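Home Guides Cellar Log Downloads Contact
Search this guide... Go

Part 5: Setting up your racks and adding your first bottles

Okay, so you've got Cluno installed and you've made your account (if you haven't, go back to Part 2, I'll wait). Now we get to the bit I like best, which is telling the program what your shelves look like and then filling them up. I did my own the slow way the first time and had to redo most of it, so please read the notes before you start clicking!

Before you begin

Have a pencil, some masking tape and a flashlight handy. You want to be standing in front of your rack with your phone or laptop, because doing this from memory on the couch is how I ended up with a whole row of Riesling in a rack I'd sold.

1. Open Cluno and tap Places, then New Place. Give it a name you'd say out loud. Mine are called "under the stairs" and "garage fridge." You can change the name later and nothing breaks.

2. Tap Add Rack. You'll get a list of ready-made shapes. If you own the Skandex folding rack, choose Skandex Tall, and the rows and columns fill in on their own. The Prorkov wall rack is in there too, but it's listed under Wall Mount and not under P, which drove me nuts.

3. If your rack isn't on the list, pick Custom and type in your rows and columns. Mine is 6 across and 5 down. Cluno asks for across first, every time, and it won't warn you if you swap them.

Note: Slots are numbered from the top left. If you'd like them to start at the bottom, open the rack's own menu and flip Start From. Do it before you add any wine, please. Flipping it later moves the numbers but leaves your bottles where they were, and then you get to play a very dull matching game.

4. Put a little piece of masking tape at the start of each row and write the row letter on it. You can peel it off when you're done (I never did, and I still use it).

5. Check the depth setting. Single means one bottle per slot, Double means one behind the other. With Double, the front bottle gets an F after its slot number and the back one gets a B.

CAUTION: Don't pull a loaded folding rack away from the wall to see behind it. Take the wine out first, top row before bottom row. A half-full rack with all its weight up high tips over much more easily than you'd think.

Adding bottles

6. Go to Bottles, then Add. Type the producer, the wine and the year. You can skip everything else. The form has a ton of boxes and I fill in maybe four of them on a good day.

7. If you want a picture on the entry, tap the camera icon. You can also load one you've already saved. Cluno keeps two pictures for each bottle and drops the oldest when you add a third, without asking.

8. Choose the slot. Tap the rack, tap the square, and the square turns dark red. Tap Save. If the square turns gray, you've already got something logged there.

9. Do one full row, then stop and check it against the real thing before you go on. It's so much easier to fix one row than the whole wall.

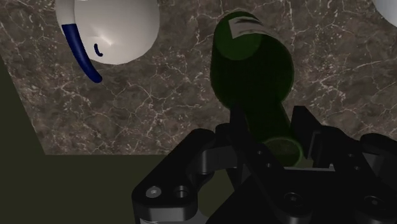

10. When you've finished a rack, tap Count. Cluno shows you one total for the place you're in. Mine came to 53 and I had 51 on the shelves, so I'd clearly enjoyed a couple and never logged them out. To take a bottle out, swipe left on it and tap Opened, or Gave Away if you were feeling generous.

Note: Swiping right deletes the entry for good, tasting notes and all. There's no undo. I've asked for one.

Syncing with Bravo labels

If you print neck tags with the Bravo label maker, turn on Tags under Settings and pair it over Bluetooth. Print one test tag first. Long names get chopped at the end, so I shorten mine to the producer and year and leave it at that. Tags go on the neck loosely, with the writing facing out into the room.

CAUTION: Let the tag roll warm up to room temperature if you keep it in the cellar. Cold ones curl and jam the feeder, and then you're picking at it with tweezers.

Backing up

11. Go to Settings, Backup, Save a Copy. Send it to yourself by email or stick it on a thumb drive. I do mine every September, before the fall orders start showing up.

Checked against the current version on 14/06/2020. Part 6 covers drink-by dates and how to make the reminders stop nagging you.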